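Apr 28, 2023
Plivport sim, fixture board task

Reran the baseline policy this morning after Murali fixed the contact settings on the pegs. Same seeds as before, 100 episodes, randomized board angle. 38 successes. Old contact settings gave 31 on the same seeds, so some of the earlier misses were the solver and not the policy.

Most failures are still at the approach. The arm gets over the board fine, then comes down a few mm off and stalls on a peg. Sidra wants to try a slower last segment. I'd like to widen the board angle range in training first, and only change one thing at a time.

Training set is at 2,529 demos after Muthu threw out the ones with clipped joint limits. Filter script is in the Hemar folder. 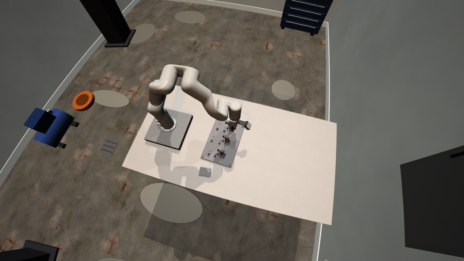

Sim view, gripper at the upper edge of the fixture board. Red parts are in the gray holders near the center.

To do: rerun with wider angles, another 100, same seeds. Ask Jade if the force logs can be saved per step. Real arm not before June.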